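Search notebook
Search
All entries Tags Clear

2025-11-30

Gripper build, shared workshop. Picking up from the September notes.

Both hand-held grippers are back together after the finger swap. The left one had slop in the trigger linkage, and I traced it to the pivot screw backing out of its insert. Put in a longer screw with thread locker and left it overnight. Play at the fingertip is down to where I can't feel it. The right one was fine and I only cleaned the rail and put grease on it.

Reprinted the cube mount for the left side. The old one had a hairline crack along the layer line under the marker cube, and the cube could shift if you bumped it. Same file, but turned on its side on the bed so the layers run the other way. The print took 6 hours. Skeden still has the old orientation in the shared folder, so don't print from that copy until I replace it.

Tracking check after that. Moved both grippers slowly over the table, then turned them through the angles we use for picking. The left cube drops out when I tip it too far toward my body. The right one holds lock most of the way. I think the left drop is my own sleeve and arm getting in the way, but I haven't tested that separately. 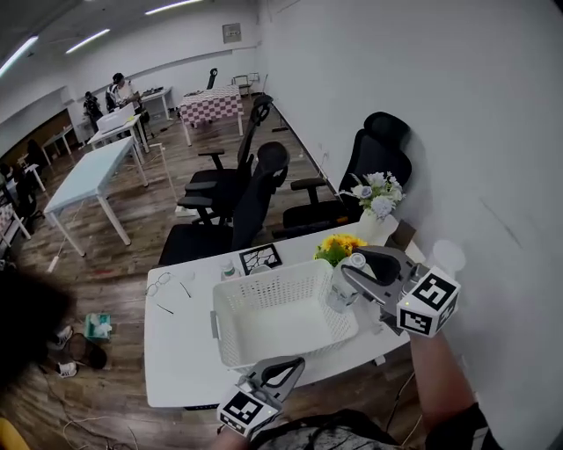

Posted by the Flulden bench, grippers log

Tabletop set for the day was the white basket, glass jar, sunflowers, vase, eyeglasses and some small stuff. The jar is the one I care about. Clear glass gives the fingertips nothing to bite on, and the black fingers want to slide up the side when I squeeze off center. Going in lower helps. I want to try a thin silicone sleeve on one finger only and compare.

Logging ran at 200 Hz on the Jenkins board with no gaps in the file. Did 7 runs and threw out the first, where I had forgotten to zero the finger encoder. The files went up to Brullar under today's folder.

The trigger return spring is still too stiff. My hand was tired after more than 200 squeezes. Try the next softer one before changing the lever.

To do:
- replace the mount file in Skeden
- softer spring, both sides
- sleeve test on the jar
- redo left tracking check with sleeve rolled up
- order inserts, the drawer is nearly out

Contact the workshop | © Flulden | Back to top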